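Staying at Mabula House: Your Questions Answered

We love hearing from guests before they arrive, and over the years the same handful of questions have come up, so we've gathered them here for you.
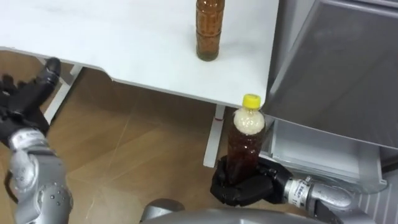

If yours is missing, do call Njoroge Laizer at the desk and he'll happily talk it through.

What time can I check in?
Any time after 3 in the afternoon. If your bus gets in early, come by anyway and leave your bags with us — the walk down to Skadness is lovely without them.

Can I cook my own meals?
Yes, please do! The shared kitchen is open until 10 at night, and you're welcome to the tea and the spices on the open shelf. Just put your name on anything you leave in the fridge.

Is there parking?
We have 12 spaces behind the house, free for guests. Larger vans do better on Caltov Street.

Do you take pets?
Well-behaved dogs, gladly, for $5 a night.

What if I need to cancel?
Let us know 70 hours ahead and we'll refund everything. After that we keep the first night, though we're always willing to move your dates.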